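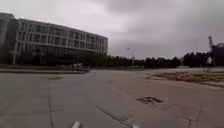 *The plaza side of the Tagle building, under cloud.*

**Plaza crew wanted – part time, September start**

Stemik looks after the outside of the Tagle building. Paving, planting strips, curbs, bike and scooter parking. We need 3 people for the early shift. Outdoors, every shift, most weather. Please read to the end before you write in, last round half the questions were already answered on the page.

## What the work is

- Sweep the open paving, weed the joints
- Leaves out of the curb line before they go to mush
- Litter pick along the shrubs, both directions
- Straighten up the scooter parking
- Report loose or rocking slabs, cracked edges, lights that are out
- Salt and grit in winter (extra hours, paid, see below)

Walking mostly. There is a lot of plaza and not much shelter on it. Start is 6:00 am, done by 10:00. If you hate drizzle this is not the job, no hard feelings.

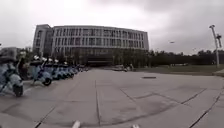 Scooter parking takes up more of the morning than people expect. Riders leave them anyhow at night and by opening time we want them out of everybody's way, in a proper line. The standard is the pale blue ones on the left of the plaza – tight row, parked on the diagonal, open slabs left clear for walking. You don't ride them and you don't charge them. You roll them over, stand them up, move on. If one is damaged, leave it where it is and text the number to the desk. We'll show you how to lift without wrecking your back.

Joints are the other big thing. The slabs are large and the gaps between them are thin but there is a whole lot of gap if you add it up. Hand tool and a knee pad, we supply both. No spraying, the building doesn't allow it.

## What you need

- Be able to be on your feet four hours
- OK with lifting and pushing
- Enough English to read a work sheet and send a text
- Own waterproof shoes. Jacket and gloves come from us

No experience needed. Grounds work, street cleaning or landscaping is a plus – say so if you have it. Driver's license not required.

## Hours and training

Up to 48 hours a month to start. Winter call outs are on top of that and paid at the higher rate. First week you go round with Lizeth Flores, who runs the crew, then you get your own stretch.

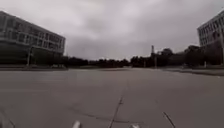
Stretches get swapped every month so the same person is not stuck with the tree end all through leaf season. Trees drop a lot. You get a cart and a wide rake for it, and in the worst weeks we put two people on.

There's a 200 dollar bonus if you stay through the winter, paid with your last winter check.

## To apply

Short note to Lizeth Flores, Stemik, room 318, Pornberg entrance. Paper is fine, drop it at the desk. Put down your name, phone, what mornings you can't do, and wether you want winter hours. No résumé needed.

We call people in the order the notes come in. Short chat, quick walk round the plaza, you hear back the same week.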